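Nachbarschaftsgarten Paltska - Zwischenbericht an die Stiftung Skirkum

Liebe Mitglieder des Stiftungsrats,

seit unserem letzten Schreiben ist im Garten so viel passiert, dass ich gar nicht recht weiß, wo ich anfangen soll, und deshalb fange ich einfach beim Wasser an. Die neue Zisterne ist im September endlich geliefert und angeschlossen worden, nachdem die Firma Goh den Termin zweimal verschoben hatte. Das hat uns im Sommer einige Nerven und sehr viele Gießkannen gekostet. Umso größer war die Freude, als die Handpumpe dann beim ersten Versuch Wasser gab und die Kinder aus der Montagsgruppe gar nicht mehr davon wegzubekommen waren!

Von den 13 Hochbeeten, die wir im Antrag beschrieben haben, sind elf gebaut und bepflanzt. Die beiden letzten sollen unterfahrbar werden, damit man auch im Rollstuhl bequem daran arbeiten kann, und dafür brauchen wir eine etwas andere Konstruktion, als wir zuerst gedacht hatten. Die Zeichnung liegt inzwischen vor, das Lärchenholz ist bestellt. 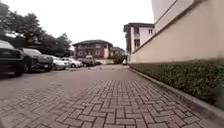

Am meisten gefreut hat uns der Zulauf. Für die Kochnachmittage hatten wir mit einer kleinen, treuen Runde gerechnet, und dann standen am ersten Termin so viele Leute in der Küche, dass wir die Kürbissuppe in zwei Schichten ausgeben mussten. Über die ganze Saison kamen wir auf 144 Teilnahmen, die Saatguttauschbörse nicht mitgerechnet. Viele kommen aus den Häusern ringsum und haben vorher noch nie etwas ausgesät - eine Nachbarin hat uns neulich ihre allerersten Radieschen vorbeigebracht, sorgfältig in Zeitungspapier gewickelt.

Nicht so gut lief es mit den Tomaten. Die Braunfäule hat uns im August fast den gesamten Bestand genommen, und auch die alte Sorte Sakier, von der wir uns viel versprochen hatten, ist nicht verschont geblieben. Wir haben immerhin genug Samen gerettet, um es im nächsten Jahr unter einem Foliendach noch einmal zu versuchen.

Nun zum Geld. Für Erde und Kompost haben wir mehr als 900 Euro ausgegeben und liegen damit über dem Ansatz. Bei den Werkzeugen haben wir dafür gespart, denn vieles wurde uns geschenkt, darunter ein ganz wunderbarer alter Häcksler. Wir möchten Sie bitten, den Restbetrag aus dem Posten Werkzeug für das Foliendach verwenden zu dürfen, und würden uns über eine kurze Rückmeldung dazu freuen.

Im Winter stehen der Baumschnitt und der Bau der beiden Beete an, außerdem die Planung der Kindertermine. Die Belege schicken wir mit gesonderter Post.

Mit herzlichem Dank und vielen Grüßen
Ihr Gartenteam Paltska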